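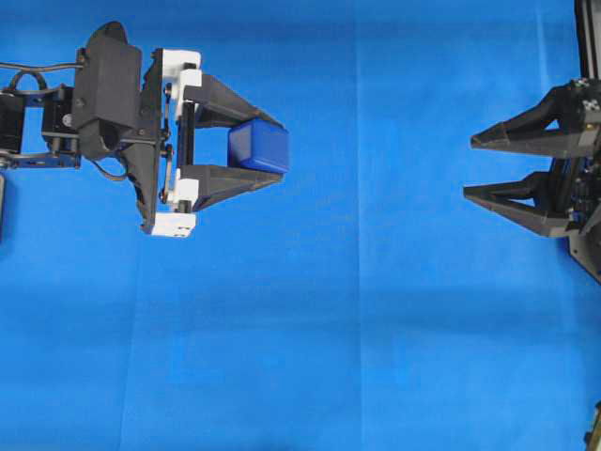 Small blue cube held in a black gripper over a blue cover.

ERNDALE ALLOTMENT AND GARDENS ASSOCIATION
Minutes of the February general meeting, Yeo Room, 7:00 p.m.

1. Minutes of the last meeting
Approved with one correction. The water shutoff was on the Prindotach Lane side, not the creek side.

2. Plot rentals
All plots on the main site are rented for the coming season. There are 32 names on the waiting list. Members who do not plan to renew are asked to say so before the end of March so their plots can be offered early. It was agreed to split two of the double plots by the north fence when they next come free.

3. Water
The new meter at the lower gate is in. The bill for the last quarter was $152, and the leak at standpipe 4 accounts for much of it. The standpipe has been capped and will stay capped until the ground is soft enough to dig. Members on that row should use the tap by the shed.
A request for hose timers was discussed. Members may fit their own, but they must be taken off at the end of each visit.

4. Compost delivery
Ullon has quoted for one bulk load of composted bark, tipped inside the main gate. The price is the same as last year — delivery is now extra. Accepted on a show of hands, with 2 against. Members should bring their own barrows and leave the turning area clear.

5. Fence and paths
The gap behind the bean plots has been closed with wire. Deer are still getting in, probably over the low stretch near the road. A quote for taller posts will be brought to the next meeting. Wood chips for the center path were approved.

6. Seed swap
To be held in the Yeo Room in March, doors at 10 a.m. Packets should be marked with the variety and the year saved. No potatoes, because of last year's blight.

7. Other business
The shed padlock code has been changed. Ask at the gate for the new one.

Meeting closed at 8:40 p.m.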